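Changing euros, changing my mind
13/11/2019

So I've finally moved the holiday money. If you've been reading for a while you'll know I've been sitting on a little pile of euros since the flat-share in Rosales ended, watching the rate wobble up and down every morning over my toast as if I had any say in it. Well, I've stopped. It came to £1186 once it landed, and I'm calling that a win, even though I'm sure it'll be worth more by the time you read this.

I had a "target rate" in my head, you see. No idea where I got it from. I think it was the best rate I'd seen on a day when I wasn't ready to do anything, and after that every other rate looked like an insult. Twice I got within a whisker of it and twice I decided to hang on for a bit more (greedy!) and watched it slide away again by teatime. 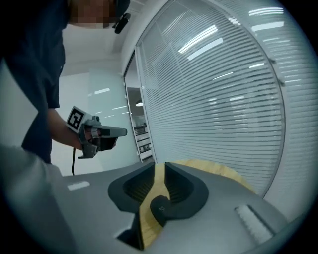 What sorted me out was writing down what I was holding out for. The difference between the rate I could have and the rate I wanted was enough for a decent dinner in Drornbridge, with pudding. And for that I'd been checking my phone in the bath. My sister-in-law thinks I should have put it all in premium bonds years ago, but she says that about everything.

I ended up using Sadamer for the transfer. I'd had a quote from my own bank first and the gap was bigger than I'd expected, mostly hidden in the rate and not the fee. The bank's page said "no commission" in very large letters, so do go and look at how many pounds you'd end up with and ignore the rest. Stilano was slightly cheaper again, but they wanted a scan of my passport and a bill with my name on it, and all our bills are in my husband's name, and I lost the will to live at page four of the form.

It took two days to arrive. I'd braced myself for longer. 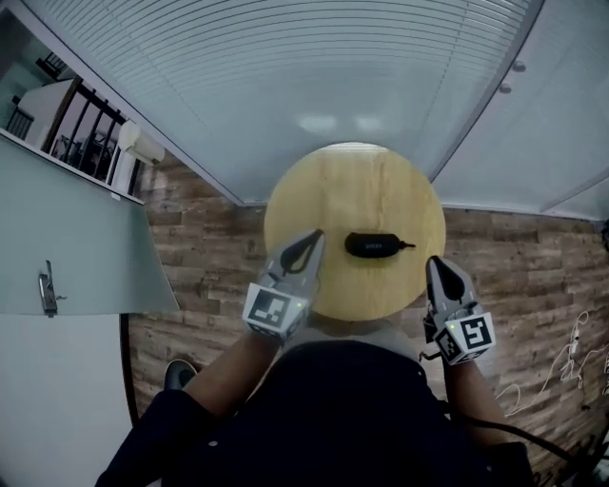 What I'm doing with it now

Nothing clever. Half has gone in the easy-access account, where it will earn next to nothing, and I'm fine with that because the boiler has been making its noise again. The other half I'm keeping for the trip at the end of December, which does mean – yes, I know – changing some of it straight back into euros. I can hear you all groaning. In my defence, I didn't know we were going when I pressed the button.

I did think about leaving that part where it was and only moving the rest. But the account over there had started charging a monthly fee, and I'd already had 164 euros nibbled away in charges over the time I was dithering, which rather puts my target rate in its place. That's the bit that stings. I was so busy looking at the exchange rate that I never opened the statements.

Next time I'm going to do it in chunks, a bit each month on the same date, whatever the rate is doing. I've set a reminder and deleted the currency app. (I've deleted it before, mind.)

If anyone's used Stilano and got past page four, let me know in the comments whether it was worth it. I still need to sort out a card for spending abroad and I'm hopeless at comparing those, so suggestions for that too please.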